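Tinden opens comparison trial of hand-held grippers and wide-angle cameras

Two gripper designs and two camera positions to be scored on the same set of household handling tasks

APRIL — Tinden, a maker of hand-held gripper tools used to record manipulation work for robot training, has begun a comparison trial of two gripper bodies and two camera positions. The trial is being run with the test group at Alell, which wrote the task list and will hold the raw recordings. Results will be released to both companies' customers at the same time.

The two gripper bodies are the Gosling, in production now, and the Birnar, a pre-production design with a shorter handle and a stiffer finger mount. Both bodies take the same controller board and firmware. Operators hold one gripper in each hand and complete a task as they would with their own fingers, while the cameras and the finger encoders record.

Each gripper body is scheduled for 200 recorded runs, spread over 14 tasks. The tasks include squaring a cushion on a chair seat, folding a cloth, closing a box flap and moving a cable clear of a walkway. A run is scored on three measures: whether the task was completed, whether the position track held from start to finish, and how long the fingers were out of view of every camera.

Camera position is the second variable. A fisheye camera on the gripper stays close to the contact point and takes in most of the surrounding room, at the cost of heavy bending toward the edge of the picture. Part of the gripper housing is always in view and has to be masked before tracking. Overhead lighting is a known source of error in this position, as bright tubes and their reflections on a polished floor can be picked up as false features.

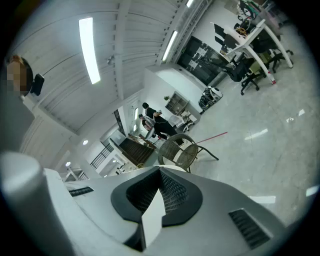 Vija Kütt cautioned that a wide view should not be scored as a benefit in itself, and asked that runs be marked down where people walking through the background supply most of the tracked points. Alell has added that check to the scoring sheet. It will be applied to both gripper bodies, including runs already recorded.

The head-level camera is the alternative position. It looks down on the work and sees both hands at once. Gripper position is then read from cube markers, each printed with a black-and-white pattern and fixed to the side of the tool. Marker tracking gives an absolute position in each picture where a marker can be read, but it fails when a forearm or a chair back comes between the marker and the lens. Gripper-camera tracking is not affected by this and drifts instead, most often on plain surfaces with little texture.

"We expect the two methods to fail on different tasks, and the trial is laid out to show which ones," said Torunn Sundqvist. "Low seating is a hard case for both. The cushion is flat and pale, the weave around it repeats, and the operator has to lean in. We would like to know how much of the track survives that."
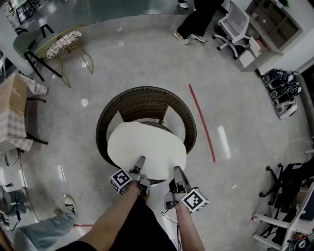

Test conditions

All runs are recorded in furnished rooms under normal ceiling lighting. No backdrop is used and furniture is not cleared between tasks. Operators receive 14 minutes of practice with each gripper body before scored runs begin, and change bodies halfway through a session. The order is switched from one operator to the next.

Finger force is limited in firmware to the same value on both bodies. Calibration is repeated at the start of a session and after any drop. A run in which a marker cube or camera mount shifts is voided and recorded again — it does not count as a failure.

Controller settings

Encoder and camera streams are stamped by a single clock on the controller board. Any run with a timing offset above 5 milliseconds is excluded from the comparison and listed separately. Tinden will publish the excluded list with the results.

Availability

The Gosling remains on sale during the trial with no change to its specification. Finger mounts for the Birnar will be fixed after scoring is complete. The task list and scoring sheet can be requested from either company.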